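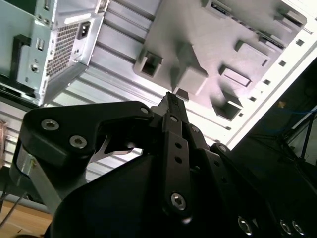 Let people mend what they own

Danjuma Nwosu
1 Jul 2020

My desktop computer is 13 years old. It has had two new fans, a new power supply and more memory, and every one of those jobs took a screwdriver and an evening. My sister's laptop lasted five years. The battery was glued in, and the shop in Cirkuddale wanted £269 to change it, so she bought another one.

I think that should be against the law, or at least printed on the box. A buyer can find out how fast a machine is and how much it weighs. Whether the battery comes out is usually left to guesswork.

Makers say that glue keeps things thin. Fine, but most of us never asked for thinner. I would take a few extra millimetres and a row of ordinary screws – the same size all the way round, please.

The other complaint is safety. People mend cars on their drives and rewire their own lamps, and we manage that with clear instructions and parts that anyone can buy. A laptop is no harder.

What I want from Parliament is dull. Spare parts on sale for ten years, at a fair price. Repair manuals free to read. A plain label at the till saying what can be replaced at home and what can't. The shops would grumble for a year and then get used to it.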